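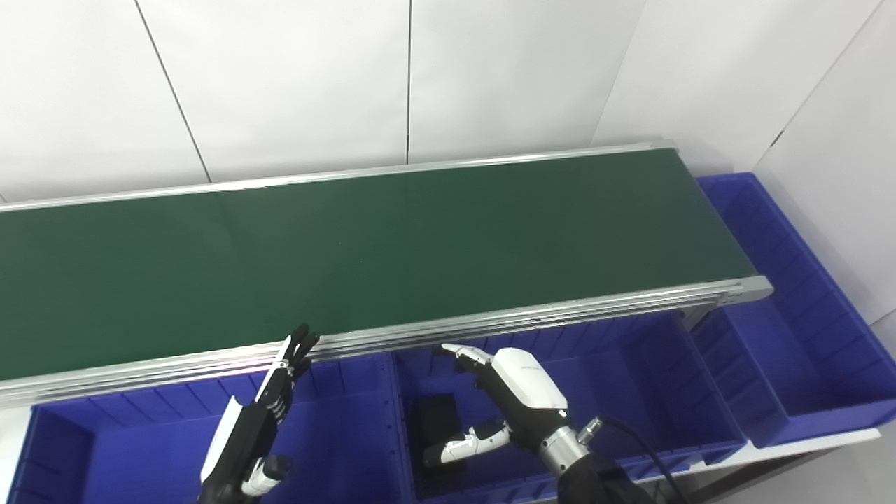
Larnent Belt Dressing Spray, 100 ml

I started stocking this one in November after Timo Sperling pestered me for the best part of a year, and I'm glad I gave in! It's a clear dressing for flat rubber and PVC belts – small conveyors, treadmills, old lathes, that sort of thing – and it keeps the surface supple so it doesn't go shiny and start slipping.

I use it on the belt sander in my own workshop. Wipe the belt down with a dry cloth, spray a thin coat on the inside face, turn it by hand a few times and leave it overnight. Please don't be tempted to soak it. I did that the first time and spent the evening wiping the stuff off my shoes.

What you get: one can with a fine nozzle, plus the little extension straw (taped to the side, so check before you bin the wrapping). The smell is a bit like pear drops and it does hang about, so open a window.

Not for leather belts, sorry. If you've got a leather one, the Fuchs tin further down the page is what you want, and Anneliese Schmieder swears by it for her treadle sewing machine.

Size: 100 ml
Colour: clear
Order code: 646
Price: £9.50, or £17 for 2
Postage: included on UK orders, by road only as it's an aerosol

Can I use it on a toothed belt?
I wouldn't. The teeth do the gripping on those, and all you'll do is collect fluff.

How long does a can last?
Mine did the sander all winter and there's still a fair bit sloshing about in the bottom.

Can I collect?
Yes, from the shop in Plostham, any afternoon before four. Ring the bell twice if I'm out the back, and bring your old belt along if you're not sure what it's made of – I'm happy to have a look.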